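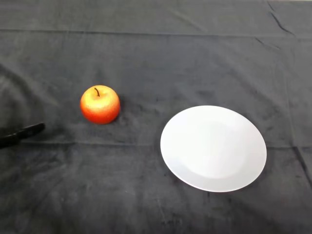 Review: Mendska tabletop recording kit, after 6 weeks
Posted by Orathai Meesuk

Writing this between sessions so excuse the typos. Short version: good kit, annoying software, buy it if your budget is small and your patience is OK.

What we do with it. Pick and place, mostly. Apple to plate, over and over, arm driven by hand by one of us, everything saved so a policy can learn from it later. 363 keepers so far on the apple task. Target was 200, but Suqin wanted more starting positions and she was right.

Setup. Quick. Clamp, cable, calibrate, go. The calibration wizard asks you to confirm the same thing twice on two different pages, no idea why. Prasert had it running before lunch on the first Wednesday, and he'd never touched one.

Driving it. Nice. Light handle, hardly any lag, fingers close where you expect them to. Smaller hands get tired, mine did. After a long block my approaches go sloppy and you can see it in the data, big wandering arcs instead of a straight reach. Now we swap drivers every half hour. Wish the software would nag us about it.

Gripper. Black, slim, fine. Round things are harder than the box makes out. Come in too high on an apple and it squirts sideways. Come in low and you get it, but then you have to watch the rim of the plate on the way over. We keep a few of the fumbled ones if the driver recovers, and bin the rest. Pongsak thinks we should keep them all with a tag. Still arguing.

Cloth. We went dark grey over the whole table, white plate on top. The plate edge comes up lovely and crisp and there's no glare off the tabletop. Downsides: shows every bit of lint, and the fold lines do not come out. I've steamed it. Ataahua says leave them, the model should cope with a creased cloth, real tables are worse. Fair enough. But pick one or the other before you start, don't iron half way thru a set.
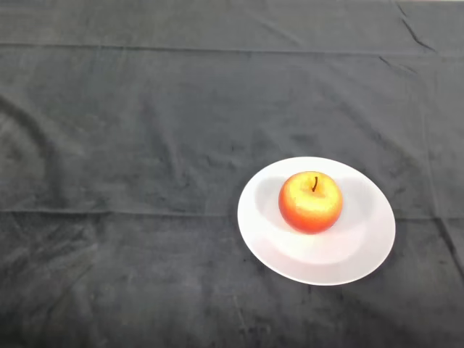 End states. This is where I'd spend more time if I was starting again. Decide what counts as done. Our rule: apple in the well of the plate, upright enough to sit still, gripper fully out of view, then stop recording. Early on we stopped the second the fingers opened, and the policy learned to let go and just hang there over the plate like it was waiting for a bus. Had to redo 11 of them that we'd already labelled.

Software. Ugh. The Mendska recorder is fine at recording. Reviewing is painful. No way to scrub through two episodes side by side, labels are free text (so we had "plate", "Plate" and "palte"), and the delete button sits right beside the save button in the same colour. I've lost good episodes to that. We ended up exporting everything and sorting it in Lonlow, which handles it fine but that's another licence.

Support. Emailed in November about the export dropping its last few frames. Got a proper answer next morning and a patch not long after. Can't complain.

Compared to the Dovgate one we had before: the Dovgate is sturdier and the base doesn't creep. Costs a lot more though, and the handle is heavy as. For someone doing long collection days I'd take the Mendska.

Pros: easy setup, light handle, decent support
Cons: review screen, button placement, base creeps a bit if you don't do the clamp up hard

Four stars. Would be four and a half if they moved that bloody delete button. Starting on cups next, will update if the gripper hates them.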